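What Does "Handmade" Mean on a Handbag Label?
Project report, Fashion Retail and Consumers, second year
Kerstin Ostermann

1. Why I chose this

Most writing about handbags repeats what the brand says. I wanted to take one claim, the word "handmade", and see how much of it was left after asking a few dull questions. My tutor, Niilo Jääskeläinen, suggested I keep to mid-priced labels, where a shopper pays enough to expect something but not enough to be shown round the workshop. I picked three: Zosteo, Khunthong and Jamton. All three sell through the same department store in Beltcombe, and all three had "handmade", "hand-finished" or "crafted by hand" on the swing tag of at least one bag when I visited in July.

2. What I did

I wrote to each company asking which steps were done by hand and by whom. I then looked closely at 20 bags on the shop floor, with the manager's permission, and noted stitching, edge paint, lining and hardware. Finally I ran a short questionnaire outside the store and online, which brought in 342 usable replies. I left out 9 more where the person had ticked every box.

The questionnaire is the weakest part. People who stop to talk about handbags like handbags, and the online half was shared mainly by students on my own course. I wouldn't rest anything heavy on it.

3. What the companies said

Zosteo replied within two days and sent a page of text I had already read on their website. When I asked again which steps were done by hand, I was told that "every bag passes through skilled hands". So does a parcel. Khunthong gave a proper answer: panels are cut by machine, handles are stitched by hand, and the rest is sewn on ordinary industrial machines with a person guiding the leather. Jamton didn't reply.

I have some sympathy with the problem. A person steering a panel under a needle is using their hands, and is often very good at it. But if that counts, nearly every bag in the shop is handmade, including the cheap ones that make no such claim, and the word tells the buyer nothing.
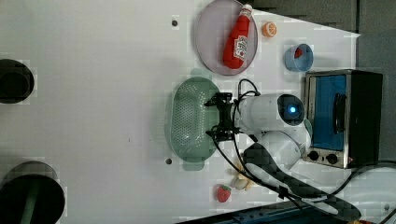

4. What the bags showed

Hand stitching usually has a slight slant and small differences in spacing. I found it on the handles of the Khunthong bags, as promised, and nowhere on the Zosteo ones. The Jamton tote had a wobbly line of thick thread along the flap which looked handmade from a distance and repeated its wobble exactly on the next bag along. Edge paint was neat on all three brands. The tags were much the same across the shop: cream card, brown string, a little drawing of a needle. It is worth remembering how much work a label does. Wrap a white one with red lettering round a red bottle with a white cap and most of us think "ketchup" before we have read a word. The needle on the tag does the same job, and the shopper has decided what the bag is before turning it over to look at the seams.

5. What shoppers thought

Over half of those who answered took "handmade" to mean that one person had made the whole bag. A smaller group thought it meant no machines at all. Hardly anyone picked "some steps done by hand", which is the only meaning any of the three companies could have defended to me. Several people added that they didn't believe the word anyway but liked seeing it. I didn't know what to do with that answer and have put it in the appendix.

6. Limits

I can't say that Zosteo does no hand work, only that I couldn't find it and they wouldn't describe it. Linings hide a lot. I also looked at one season's stock in one town, and my eye for stitching comes from a term of evening classes.

7. If I did it again

I would ask to buy one bag from each brand and take it apart, which the course budget did not stretch to. I would drop the online questionnaire. I would also write to the companies as an ordinary customer first, then as a student, and compare the replies.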